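Childproofing walk-round: the list I use, with notes

I love doing this. I know it sounds odd to be excited about cupboard catches, but every time one of mine learned to roll, crawl, climb or open something new, I went round the whole house with a pencil, and I always found something. So I've typed the list up properly at last, with my comments after each item. Print it, scribble on it, cross out what doesn't apply!

Before you start
Get down on your hands and knees. Do the whole first lap like that. You will feel silly for a minute and then you'll spot the dangling blind cord you've walked past since you moved in.
Pick a time when the light is good. I like 9 in the morning, with the toddler at nursery and the baby fed.
Take a bag for small things you pick up along the way.

Living room
[ ] Bookcases and chests of drawers fixed to the wall
OK. Our tall Söderlund bookcase has two brackets now. Give it a proper tug, because a gentle one tells you very little.
[ ] Blind cords up high on a cleat
NEEDS DOING, back window. I tied it in a knot in the meantime and it slipped down again within the week, so a knot doesn't count.
[ ] Batteries: remotes, musical books, birthday cards
OK after a few turns of a screwdriver. Button batteries are the one thing on this list I'd ask you to do today, even if you do nothing else. Check that every battery cover is held shut with a screw. If you think a child has swallowed one, go straight to A&E.
[ ] Coins, beads and hair clips off the floor
Never finished! Clips get everywhere in this house. I keep a lidded tin on the mantelpiece and everyone knows to drop them in.
[ ] Older child's toys kept apart from the baby's
MOSTLY. The big one has her own tray, and it lives on a shelf once she's finished playing.
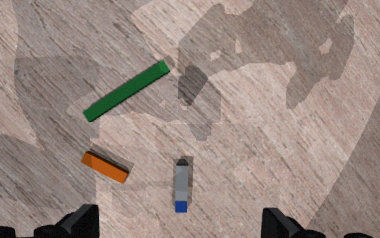 The rule we settled on is that anything which fits inside a toilet roll tube stays on that shelf, and she is brilliant at testing things with the tube. She tested my keys. She tested a potato. It has made her very proud of being the one in charge.

Kitchen
[ ] Cleaning things and dishwasher tablets up high and locked
OK. A catch on a low cupboard slows them down, but height and a lock together are much better.
[ ] Pan handles turned in, back rings used first
OK when I'm cooking. Visitors need reminding.
[ ] Hot drinks well back from the edge
My weak spot. I've gone over to a travel mug with a lid and I'm a complete convert.
[ ] High chair straps done up every time
OK. Wipe the buckle out as well. Ours had so much dried porridge in it that it wouldn't click.
[ ] Nappy sacks and carrier bags out of reach
NEEDS DOING. I found a roll of nappy sacks tucked down beside the changing mat, right where small hands go.

Stairs and landing
[ ] Gate screwed into something solid, top and bottom
OK. We waited 45 minutes in the queue at the Curelcombe nearly-new sale and came home with a gate that still had all its fittings — worth every second. Don't use a pressure-fit gate at the top, as the bar across the bottom is a trip hazard.
[ ] Gaps between banisters
Looked at, still not happy. I've put up a clear screen for now.
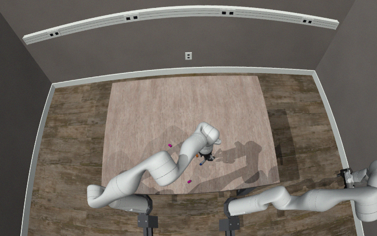 Bríd Hennessy
Mum of two and keeper of the list

Bedrooms
[ ] Cot clear: no pillows, bumpers or big soft toys
OK. Bunny waits on the chair until morning, and says goodnight from there.
[ ] Cot moved away from the window, the radiator and any cords
OK. Check the monitor lead too. I hadn't!
[ ] Window locks working, keys where grown-ups can find them
OK. Ours hang on a hook above the door.
[ ] Drawstrings, necklaces and hair bands off before sleep
OK. Worth telling grandparents, who may not know about this one.

Bathroom
[ ] Cold water in first, then hot, then test with your elbow
OK.
[ ] Medicines locked away, handbags included
NEEDS DOING. Tania Pramanik from our Clondumham playgroup went through hers after reading my first draft and turned up some 2 packets of paracetamol and a tube of cream she'd forgotten. Mine was no better.
[ ] Everything you need within reach before the bath starts
OK. If you've left the towel on the landing, baby comes with you to fetch it.

Going to stay with someone
When we visit my sister in Irkside I do a short version in the first few minutes: stairs, medicines, cords, hot drinks, pond. She's got used to me crawling round her lounge.

Next full lap: March, or the day the little one pulls herself up on the sofa, whichever comes first. She's been eyeing it up already.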